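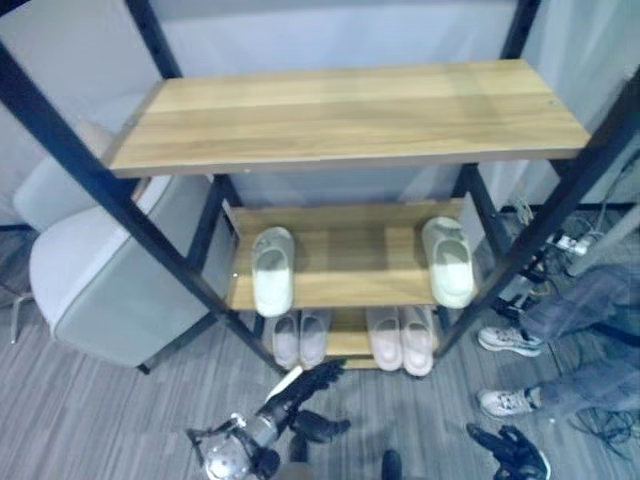
Shelf sag, second go at the numbers

2023-06-12

Reread the December pages before starting and I don't believe half of them. We wrote "no measurable creep" after leaving a load on for a weekend, measured with a steel rule, by whoever was closest. The last digit in that column is a guess and the one before it isn't much better. So the December figures stay in the book but I've put a pencil line down the margin and I'm not going to quote them to anybody.

What set this off was the Maken leaflet. They sell a board oil that is supposed to "stiffen the grain". Aníbal brought a tin in and wants to use it on the Clando job, where the client has asked for long open shelves with no centre support and intends to put books on them. I said oil doesn't stiffen anything. He said I hadn't tested it. Fair enough, I hadn't.

Setup

Pine boards, all from one pack, all 20 mm thick after planing. Cut to length and rested on two hardwood blocks on the flat bench, clear span between the blocks 800 mm. Load is the cast weights hung from a strap at the middle. Dial gauge underneath, on the magnetic base, touching a bit of brass shim stuck to the board so the tip doesn't dig into the soft wood. It did dig in the first time. Lost the morning to that.

Half the boards oiled to the letter of the leaflet (two coats, wiped back, left overnight between), half bare. I had Araceli do the pencil marks on the ends so I wouldn't know which was which, but you can tell by the colour from across the room and by the smell from further than that, so the blinding is a bit of a joke. The gauge doesn't know, at least.

Things I should have done and didn't: weigh the boards before and after oiling. Check the moisture meter against anything. Ours has read high ever since it was left in the van over winter, and I only have its word for it that the pack is all at the same level.

What happened

First loading, every board went down and came most of the way back up. Bare boards and oiled boards overlapped so badly that if you shuffled the labels I couldn't sort them again. The stiffest board of the lot was bare. So was the floppiest, and that one has a knot just off the middle, so no mystery there.

Then I turned them over and did it all again, and the difference between one face up and the other face up on the same board was bigger than any difference I could pin on the oil. That's the bit I'd underline if I underlined things. If flipping a board matters more than the treatment, then the treatment would have to be doing something pretty dramatic before we'd see it with this rig, and it isn't.

Aníbal's view is that the oil needs longer to cure, and the leaflet does say "full hardness develops over time" without saying how much time. Very handy for them, that sentence. I've left the oiled ones on the rack by the window with the bare ones beside them and we'll repeat it when he's satisfied they're cured. He has to name the day in advance and write it in this book. I don't want to be told in three months that they needed four.

The thing that does work

Glued a 50 mm deep strip on edge under the front of the knotty board, the floppy one, and hung the same weight on it. The gauge hardly moved. I reset it and tried again in case the tip had stuck, and got the same. No surprise to anyone who has ever put up a shelf, but I wanted it on the same page as the oil.

Caveat on my own result: one board, one strip, one lot of glue, and I wanted it to work. Araceli pointed out that I didn't repeat the flip test on that one. You can't really, with the strip in the way, but she's right that I was a lot quicker to accept that number than the others.

Creep

Still don't know. This is what matters for books, because they go on the shelf and stay there, and a board that looks fine on the first day can have a belly in it a year later. Hung a load on two boards, one bare and one oiled, in the back corner where nobody leans on things. Gauge reading gets written on the card each morning by whoever unlocks. If a morning is missed, leave it blank. Do not fill it in from the days either side. I know it was done in December as I can see the same pen all the way down.

The Ragab gauge is the one to use. The older one sticks at the bottom of its travel and I've taped over its face so it doesn't get picked up by mistake.

Cost, for when this gets argued about

No price comparison yet. Aníbal has the receipt for the tin and I need to see it. Offcut strip from the bin is free, plus glue, plus the time in the clamps.

To do

Ask Hisora whether their supplier can give a stiffness grade for the pine, on paper, with a stamp.
Recheck the moisture meter with the oven method. Small pieces, kitchen scale, keep weighing until it stops dropping.
Get another pack and run the bare boards again. One pack is one tree as far as I know.
Tell Clando nothing about the oil until the repeat is done. If they ask, we're pricing it with a front strip.

Clamps are still on the last glue-up. Please leave them until tomorrow.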